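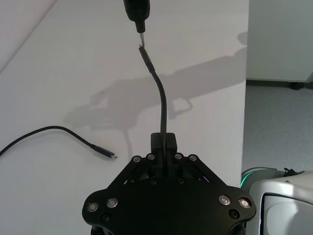
**Test operators wanted for repeat trials after a grip fault (cable bench, Pretorius site)**

Skivo is looking for people to run supervised trials on the cable-handling arm at Pretorius. The work starts in August and lasts 16 shifts. No robotics background is needed. You do need patience and decent handwriting.

**What went wrong**

In the last round of trials the gripper lost hold of the cable partway through an approach. The fingers reported closed, the force reading stayed normal, and the arm kept going. It pushed the slipped cable sideways into the fixture and did not stop until an operator hit the stop button. No one was hurt. One fixture was bent and a connector was ruined.

When we went back through the log, we found the same mismatch in 22 of 601 attempts. Most of them had been written down as "missed" with no further note, so we can't tell which were slips and which were bad alignment. The software has been changed to stop the arm on a sudden drop in finger load. We now want the attempts repeated with someone watching each one and recording it properly.

**What you would do**

- Place the cable in the finger pads as shown in the Rira work sheet and step back behind the floor line.
- Start the run and keep one hand at the stop button until the arm is home.
- Write down the result of each attempt using the fault codes, including the ones that look fine.
- Check the pads and the plug tip after every 50 attempts.
- Report any movement you did not expect, even a small one. You will not be asked to make up the lost time.

**What we need from you**

- Age 18 or over, able to stand for most of a four-hour shift
- Good close-up vision, with glasses or contacts if you use them
- No loose sleeves, lanyards or rings at the bench
- Attendance at the safety briefing before your first shift

People who worked on the earlier round are welcome to apply. Please say so in your message, as we would like to go over your old notes with you.

**Pay and hours**

Paid hourly, briefing included. Shifts start at 8:30 a.m. or 1:00 p.m. Parking is free at the Pemska gate.

To apply, send a short message to the Skivo test desk with the shifts you can work. Ask for the fault report if you want to read it first.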